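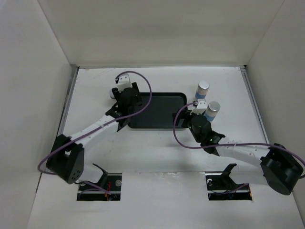 Figure 2. The two-arm cell at the start of a sorting run, with the tray between the grippers and two capped containers to its right.

3. Building the cell

3.1 Walls and floor

The Holetti cell was put together in a shared workshop in Jindavdale, mostly in the evenings, and finished in May. We wanted a place where two small arms could work on the same tray without the rest of the workshop getting into the camera's view. Our first attempt, on an open bench, taught us a great deal about how much a background matters. Coats, sawdust and other people's bicycles all turned up in the recordings, and the tray finder was very fond of one particular black toolbox.

The present cell is a plain white box with an open top. Walls and floor are pale so that the black tray stands out strongly, and the tray can be found with a simple brightness threshold, which pleased us enormously after weeks of tuning something far cleverer. The open top lets in light from above and keeps shadows soft. It also means that either of us can reach in to reset the objects, although we do this only with the motors switched off.

The arms face each other across the floor panel. We tried them side by side first and found that the elbows fought for room whenever both grippers went for the middle. Facing each other, they share the tray much more happily, and each has a patch of floor on its own side that the other seldom needs to visit.

3.2 Mounting and cables

Two rectangular openings are cut into the lower part of the floor panel, with a black bracket in each. They were marked out from a card template and cut by hand, and the second took half the time of the first. Cables pass below the panel here, so that very little has to cross the working area.

The purple cables to the grippers are the exception. Each is left with a generous loop near the wrist and then follows the white link back towards the base. We were at first tempted to pull them tight, as it looks so much neater! A tight cable tugs on the wrist at full turn, however, and the motor reports this as a load, which the controller then mistakes for a grip. Lengthening the loops removed nearly all of these false grips. Of 54 logged in the open-bench version, only 2 came back in the same set of moves once the cables had been changed.

3.3 Control and the sorting task

Both arms are driven by Mitum, our own control program, which sends a new target to each motor every 10 milliseconds. It runs on an elderly laptop under the bench and has been a joy to work with, chiefly because it is short enough to read in one sitting. A shared zone is drawn over the tray in software. An arm must ask for the zone before its gripper may close there, and the other arm holds still until the zone is given back.

In the basic task, the right arm picks up a container standing beside the tray and sets it down inside. The left arm then moves it to the far end, leaving space for the next. Containers with a metallic cap are a good test for a home-built gripper: they are narrow, they stand on a small base, and a finger that arrives slightly early will knock them over. The finger pieces follow the Rawashdeh pattern, which we lengthened a little after the first trials.

We ran the task 125 times with the layout of Figure 2, resetting the containers by hand between runs. Starting positions were varied within a region to the right of the tray. A run was stopped if a container fell or if either arm waited too long for the shared zone. Results are given by starting position in Section 4, together with the runs in which the tray itself was pushed out of place.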